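Stretching watercolour paper so it stays flat

Quick version of the handout I give people at the Onport shed. Hadi Awad asked me to put it online so he'd stop losing his copy. This is for soaked and taped paper, the old way. If you paint on blocks or very heavy sheets, skip it.

What you need

A board, bigger than your sheet by a good two inches each side. Gummed brown tape, the kind you wet. Not masking tape, it lets go. A sponge. A bathtub or a big sink. Old towel. Scissors. A pencil.

Paper: I use Qaisi cold press for nearly everything. Rolton is fine too but the sizing is softer, so go easy on the soak. Thin student pads will stretch, just treat them gently when they're wet, they tear at the corners.

The board matters more than people think. Mine is plain plywood sealed with a coat of varnish. Bare hardboard warps. Ask me how I know.

Step 1. Cut the tape first

Four strips, each a bit longer than the side it's going on. Do it now while your hands are dry. Wet fingers on a roll of gummed tape and the whole roll's a brick. Lay the strips out away from the sink, in order, long ones together.

Pencil a small mark on the front of the paper too, top corner. Once it's wet you can't tell the sides apart.

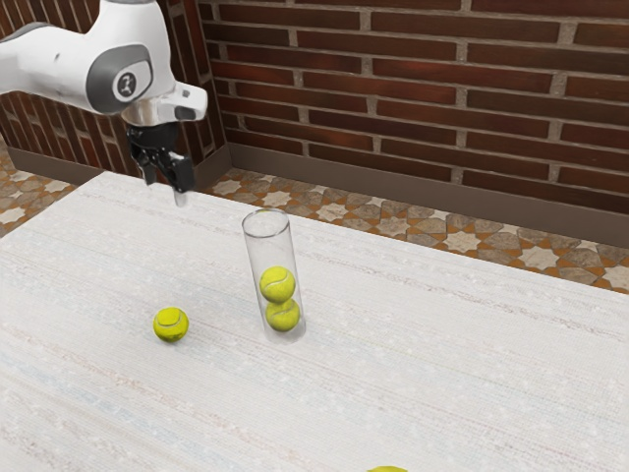
Step 2. Soak

Cool water, enough to cover. Not hot, hot water pulls the sizing out and then your colour sinks in and goes grey and dull. Slide the sheet in from one end so you don't trap air under it.

How long: 6 minutes for ordinary weight. Less for thin. Heavy paper can go up to 20. You want it floppy, like a wet facecloth, no springy bits. Bend up a corner. If it stays bent it's ready, if it flicks back give it another minute.

Don't rub the surface. Don't pick at it. Any scuff you make now will show up as a dark patch in your first wash, and you'll blame the paint.
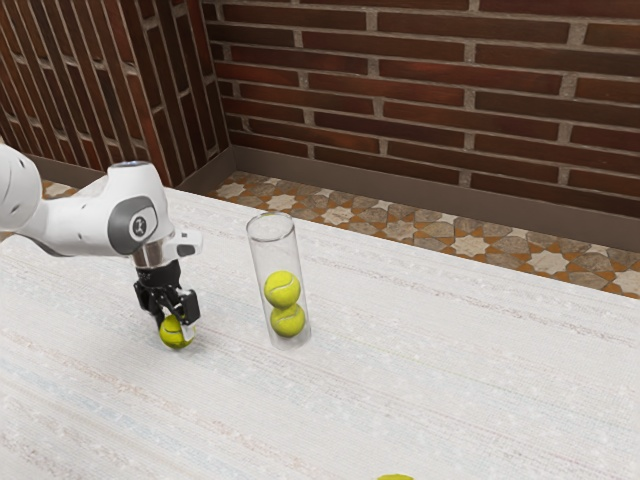
While it's soaking, wipe your board down. Crumbs, old bits of tape, cat hair, all of it comes through as bumps. Then damp the board slightly with the sponge. Helps the sheet sit down without sliding around.

Step 3. Lift and lay

Take it out by two corners and let it drip over the tub. Count to twenty or so. Lay the bottom edge on the board first and lower the rest slowly. Check your pencil mark is facing up!

Smooth from the middle out with a clean damp sponge, barely any pressure. Bubbles go to the edges. If there's a big one lift that corner and lay it again, don't try and squash it. Blot the edges with the towel, about an inch in. Only the edges. The tape won't grip if theres a puddle under it.

Step 4. Tape

Damp the gummed side with the sponge, one swipe. Too much water washes the glue off, and that is the reason most stretches fail. Half the tape on the paper, half on the board. Long sides first, then short. Press down with the dry towel and run your thumb along the whole length.

Brelteck tape needs a second to go tacky before you put it down. The cheaper stuff goes straight on.
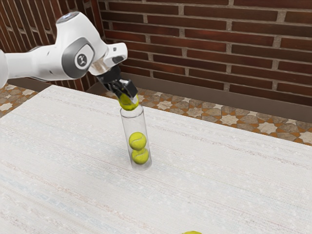

Overlap at the corners. If you've got a dodgy board you can put a staple in each corner as well, through the tape, but you'll be digging them out later with a butter knife.

Step 5. Leave it alone

Flat. Not propped against a wall, the water runs to the bottom and that side dries last and pulls crooked. Overnight is best. No hair dryer, no heater, no sun through the window. It will buckle like mad in the first hour and look ruined. It isn't. Go to bed.

By morning it should be tight. Touch it with the back of your hand, if it feels cold it's still damp inside, so wait.

Step 6. Paint, then cut off

Keep it on the board till the painting is completely dry. Then run a sharp knife along the inside edge of the tape. Last side slowly, it can spring a little. Soak the leftover tape with a wet rag for ten minutes and it scrapes off.

When it goes wrong

Tape lifted on one side: too wet. Soak the lot and start again, you can't patch it.

Paper split down the middle: soaked too long, or dried too fast.

Shiny spots: glue on the surface. Keep that sponge seperate from the other one.

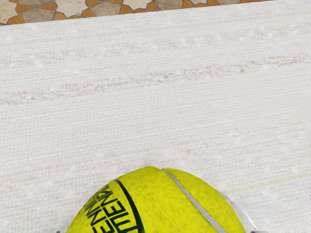
Tennis ball on white surface.

Smaller sheets are easier, so do a couple of quarter sheets before you try a full one.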